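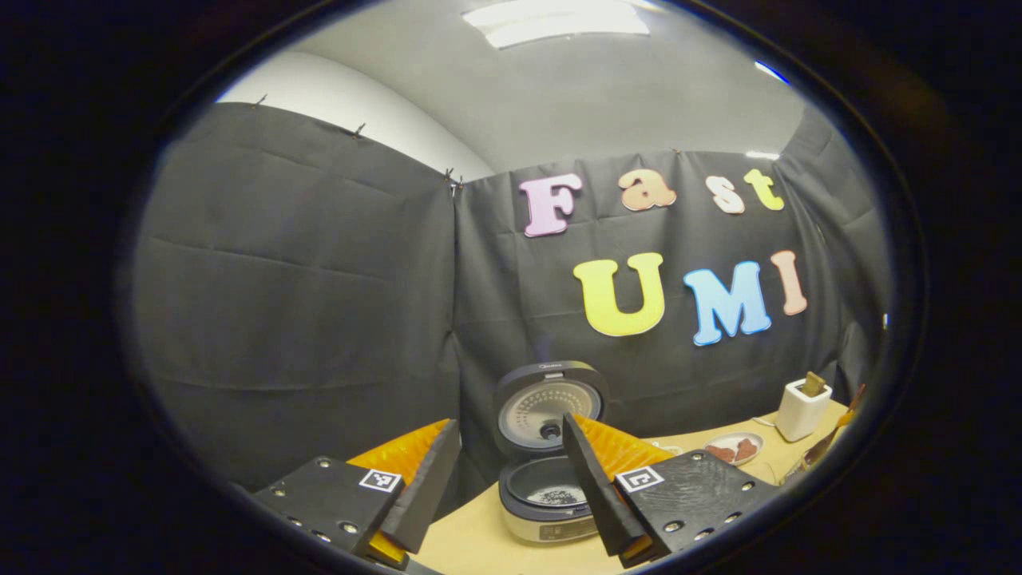 Huvach linocut starter press, bed size A4

I've been selling printmaking kit out of the same little shop for years now, and the Huvach is the press I end up recommending more than any other. It's a small tabletop etching-style press, hand cranked, and it'll take lino, woodcut, drypoint and collagraph plates without any fuss. If you've been burnishing with the back of a wooden spoon up to now (I did that for ages, my poor wrists) you'll notice the difference on your very first print.

I've got one in the back room that I use for my own work. My big passion is the bold black and white stuff from the early part of the last century - all those jagged diagonals and blocks of solid ink - and solid blacks are just what a spoon is worst at. With the Huvach I get a proper flat black on most papers, though you do need to play with the pressure a bit. Start light! You can always add a quarter turn.

What comes with it

The press itself, with steel rollers and a handle that unscrews for storage
2 felt blankets, one thick and one thin
A G-clamp for fixing it to your table
A printed sheet of instructions, which Violeta Quiroga kindly rewrote for me as the maker's version was hard going

You don't get ink, paper or a roller in the box. I'd go for the Plurerley oil-based black, the one that washes up with soap, and the Trimberg smooth paper, which comes in packs of 5 large sheets or as a pad.

A few things people ask me

Will it cope with thick blocks? Yes, up to ordinary mounted lino height. For anything chunkier, drop me a line with the measurement first and I'll check it against mine.

Is it heavy? Heavier than it looks, so please don't try to lift it by the handle. Lanying Liang carries hers up to a top-floor studio in a rucksack and swears it's fine, but she's a good deal fitter than me.

Can I do an edition on it? Of course. Xuelian Cao printed an edition of 1000 bookplates on hers last winter and only had to replace the thin blanket. I sell those separately.

Ordering

The stock code is 1232, so quote that if you email. I send presses out by courier and they need a signature. The June batch has all gone, and the next lot is in and ready to post as of 02/07/2025. Green is sold out again, I'm afraid - it's grey or cream for now.

Spare blankets and handles are on the accessories page.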